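From: Stedport Tidy & Mend list
Date: Fri 15 January
Subject: Re: Wire baskets – do they really help, or just hide the mess?

On the list, a member wrote:

> I keep seeing wire baskets recommended on here and I'm not convinced.
> I bought 2 in July, put all the desk clutter in them, and now I have
> 2 baskets of clutter. Small things fall through the bottom, pens poke
> out of the sides, and they scratch everything they stand on. Am I
> missing something? My desk is pale wood and I'd like to see some of it.
>
> Also, does anyone still use the Zeman trays? They've gone up again.

Oh, please don't give up on them yet! I was where you are a while back and I've become a complete basket person (my family would say a basket bore).

What changed it for me was giving up on the idea of a basket as a home for things. Mine is a thing for carrying. It lives on the shelf, empty, and it only comes down to the table when I'm having a sort-out. Everything on the table goes in, the table gets wiped, and then each item has to go back to its proper place one at a time. By the end the basket is empty again and goes back on the shelf. If something has no proper place, well, you've found out why the table was a mess in the first place.

I do this most evenings and it takes me 8 minutes when I'm not dawdling. The first go took most of a Saturday, so don't be put off if yours does too.

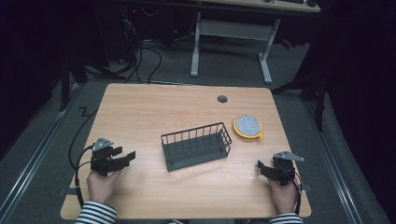 Open sides are the other reason I like wire over the solid sort. With my old Otum box I could drop the scissors in and not see them again for weeks. With a wire basket you walk past and there they are, looking at you, and the light comes through so even a full one doesn't feel like a great lump on the table. It's lovely on pale wood, too.

On things falling through: look for one with a grid on the bottom, not just bars running one way. Paper clips and drawing pins will still get out, of course, but I keep those in a jam jar and stand the jar in the basket. Pens go in lying down along the long side. Mine stopped poking out the moment I did that – I felt a bit silly for not having thought of it.

Scratches: yes, they can, if you drag them. I stuck 3 little felt pads under my first one, which made it wobble like mad, so do all the corners and save yourself the bother. Garard sell a sheet of 50 in the hardware shop by Stedport station and I'm still working my way through it. Lift it anyway, don't slide it. A folded tea towel underneath does the job as well if you've nothing else in the house.

One more thought, and then I'll stop. You say you put all the clutter into both baskets. Could you try it with only one for a fortnight? When I had a second it just turned into the place for "later", and later never came. The spare now holds onions in the kitchen and is very happy there.

As for the Zeman trays, I had the shallow ones and gave them away. Fine for letters, hopeless for anything with any height to it. Someone else on here may be keener!

Do write back and tell us how the desk looks. I love a before and after, even if it's only in words.

Happy sorting,
a fellow desk clearer in Stedport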